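Gripper trouble at Plimgate: why the fruit sessions stopped on Tuesday

If you came by the Plimgate workshop on Tuesday afternoon hoping to see the fruit sorting, you'll have found the door shut and a handwritten sign on it. Sorry about that! I was inside with a torch in my mouth, looking for a screw.

The short version is that one of our two hand-held grippers failed while somebody was using it, a finger came away from its linkage, and we've taken both of them out of use until we know why. The person holding it is fine. She got a pinch on the side of her thumb, red for an hour and gone by teatime, but a pinch is still an injury and it went in the book like any other.

The longer version goes like this. We've been running the Siregar sessions since the spring, and by last week we'd logged 1,340 pick-and-place runs between the lot of us. You hold the gripper, squeeze, lift a piece of fruit, put it where it's meant to go, and start again. It's dull for the first ten minutes and then oddly soothing (I've had whole podcasts go past without hearing a word). The arms that will one day do this job by themselves learn from what our hands do, so we try to make the fruit as awkward as real shopping - different sizes, different skins, some of it well past its best.
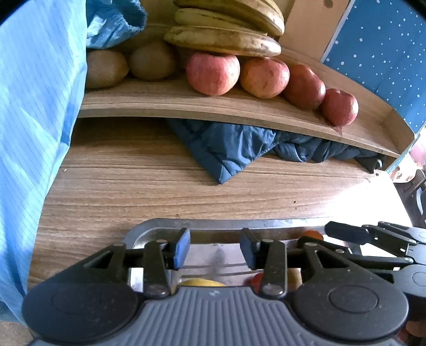
Fruit work at Plimgate, with the steel tray on the table and apples and bananas on the curved shelf.

Odette Bailly was on the afternoon shift. She'd been going for 45 minutes when the right finger started to feel, in her words, "a bit drunk". It closed late, then it closed at a slant, and she did what I think most of us would have done and squeezed harder. The pivot screw near the tip had worked its way out. Under the extra squeeze the finger swung free and the arm behind it snapped back towards the housing, with Odette's thumb in the way. She said a word I won't put on the website and let go of the whole thing.

We did find the screw in the end. It had rolled under a radiator, along with a pen I lost in June.

Hamisi Temba looks after the tools here, and he had the gripper in bits on his bench before I'd finished sweeping up. What he found was annoying more than alarming. There was no thread-locking glue on that screw at all, and two of the others on the same gripper turned with just his fingers. The linkages came to us as spares from Rikus and were fitted in-house, and the fitting sheet we were using has a line for tightening the screws but no line for the glue. The sheet is ours, by the way. I typed it. So that one's on me, and I've told everyone as much.

The other thing that bothers me is that we had a warning and didn't treat it like one. When I went back through the session notes there were 3 separate comments about a finger feeling loose or slow, from different people on different days, each with a nice tidy tick next to it to show it had been read. Reading it was all anybody did. One of those ticks is in my handwriting, and I can remember thinking it was probably just a slippery apple.

So, changes. Every pivot screw on both grippers is coming out, getting cleaned and going back in with thread-lock, and Hamisi is putting a dab of paint across each head so you can see straight away if it's moved. There'll be a check before each shift and another every 30 minutes, which takes less time than filling the kettle. Any note with "loose", "slow", "wobbly" or similar in it now means the gripper goes on the red shelf and stays there until it's been looked at. And please, if a finger stops doing what you ask it, don't squeeze harder. Put it down and shout.

Brutisa, who supplied the original housings, have asked for photos and the old screws, and I've posted those off to them. They were very decent on the phone. I don't expect them to find much wrong at their end, but they'd like to know whether the same spares have gone out to other workshops, and so would I.

The runs from that afternoon are being pulled from the set as well. A finger closing at a slant isn't something we want anyone or anything to learn from, and Odette has kindly offered to redo hers once the gripper's back together - left-handed, she says, until she trusts it again.

Sessions stay off until Hamisi has signed off both grippers. If you were booked in, you'll get a message from me with a new slot, and you don't need to do anything before then. Anybody who has used either gripper and noticed something odd, however small, please drop me a line or catch me in the workshop before ten, when it's quiet.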